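Journal > Moving Year > The Kitchen Table

4 min read

11:40 at night, tea gone cold. Writing fast or I won't write at all.

Flat is half packed. Less than half. The landlord wants the keys before the end of December and I keep finding drawers. Who owns this many candle ends? Me. Nine years in one place and apparently I threw out nothing but food.

Karim Ezzat came by after work to help with the bookcase. We got it down the stairs without hitting the wall, then hit the wall. Small dent. Filled it with toothpaste like students. He took the cookbooks I said I didn't want and then I wanted two of them back, so now there is a negotiation going on over the lamb one. He says it has notes in it in my handwriting and that makes it worth more. Told him he could have the bread book and we'd call it even. No answer yet.

Moving firm is called Storka. First quote was 730, which I could live with. Then today they rang and said the new street counts as restricted access so it's 940. Restricted how? There's a bus that goes down it. The woman was nice about it, read me the whole rule. I said I'd call back and haven't. Rachid Ouali says his cousin has a van and would do it for 200 and lunch, but I have seen the van. The back door is held with a strap. Do I want my mother's dresser in there? I do not.

Spent an hour on the dresser by the way. Took the drawers out, wrapped each one in a sheet. In the bottom one under the lining paper I found Mom's shopping lists, a whole little stack with a rubber band that broke as soon as I touched it. Eggs, thread, bleach, "something for R." Who is R? Asked my sister by text, she says there was never an R, then ten minutes later she says maybe the dog. We had a dog called Rusty for one summer. I'd forgotten him completly. Sat on the floor a good while after that.

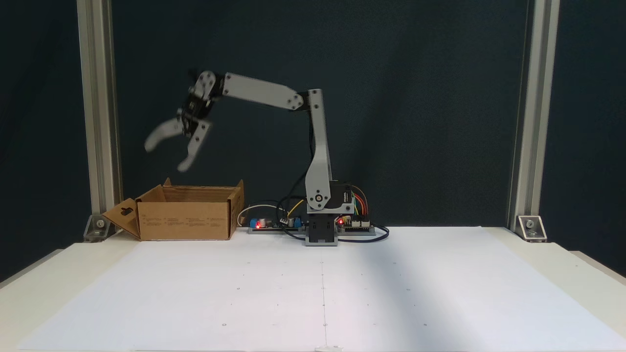

Boxes are the real problem. The good ones from the wine shop on Tahiri Street are gone, somebody else must be moving, and the ones you pay for are the price of a meal. So I've been begging them off everyone. Plain cardboard, open top, like the one on that white tabletop, is all I'm after. Not too deep. The deep ones I fill with books and then can't lift and have to unpack again at midnight, see tonight. Also labels. I started out so well – room, contents, an arrow for which way up – and by this evening I was writing THINGS. Three of them say THINGS. One says THINGS (HALL?). Good luck to me in January.

Gave the plants away, most of them. The fern went to the couple downstairs, who I've said hello to for years and whose names I learned today, which is a bit shameful. They have the Atance calendar up in their kitchen, same as the one Dad used to get free from the hardware store, with the terrible paintings of harbors. December is a gray boat. They offered me soup. I said no, too much to do, then went upstairs and ate crackers over the sink. Should have had the soup.

Kept the lemon tree. It has never made one lemon. It's coming.

Went over to the new place at lunch with the tape measure. Smaller than I remembered and the light is better. The dresser fits on the long wall with 3 inches to spare, measured it twice. Kitchen window looks at the back of the Tukusau bakery and at noon the whole room smelled of sesame. The tap drips. The bedroom door sticks at the top, needs a plane taken to it, must ask Rachid, he has one or says he does. Previous people left a hook on every single wall, even inside the closet, so I'll be filling holes till spring. More toothpaste.

Tomorrow: call Storka back and argue, or just pay. Mail forwarding form. Return the drill. Gas meter reading. Find the other boot. Ring my sister properly instead of texting, ask her if she wants any of the lists. I think she'd like the one with the thread on it.

Bed is a mattress on the floor now since Karim took the frame apart a week too early. Back hurts allready. Turning the light off.

We use cookies to remember your reading preferences. Accept | Manage settings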